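Thirty-two years behind the bakery counter

25 September 2023
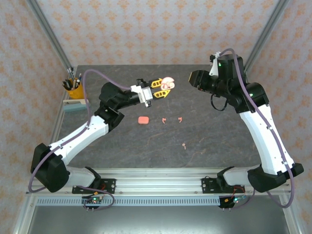

She had the coffee poured before I got my coat off, and a plate of almond cookies pushed over to my side of the table, and I understood fairly quickly that we wouldn't be getting to my list of questions for a while. The woman who ran the Erkov bakery for 32 years sold it in August, and she has had a lot of time to think since then.

"I wake up at three anyway," she told me. "I lie there and I listen to my husband snore, and I think, well, the rye should be going in."

She started at the bakery as a Saturday girl, back when it still belonged to the Wegener family and the shop was so narrow that customers had to back out of the door to let each other through. She was paid in cash and day-old rolls. When the Wegeners wanted to retire she borrowed what she could, from the bank and from an aunt in Brirutard, and changed the name over the window.

"My aunt never asked for a penny of interest, but she asked for a poppy seed cake every month, and she'd call me up if it was dry!"

I asked what had changed most. I was expecting her to say prices, or the supermarket, but she thought for a bit and said it was breakfast. People used to come in with the family's order written on a scrap of paper, 12 rolls, a loaf, maybe something sweet. Now they buy one thing and eat it walking.

"I don't mind it – I eat standing up myself. But you knew a family by that piece of paper. You knew when a son had left home, because it was 10 rolls."

The new owners have kept the old oven and most of the recipes, and they've added a sourdough she describes, kindly, as "very chewy." She goes in twice a week and pays for her bread like anyone else, although they argue with her over it. The honey cake is still hers. She bakes it at home and carries it over in a tin older than both of the new owners.

Would she do it again? She laughed and filled my cup, which was still half full.

"With better shoes," she said. "Take another cookie, those won't keep."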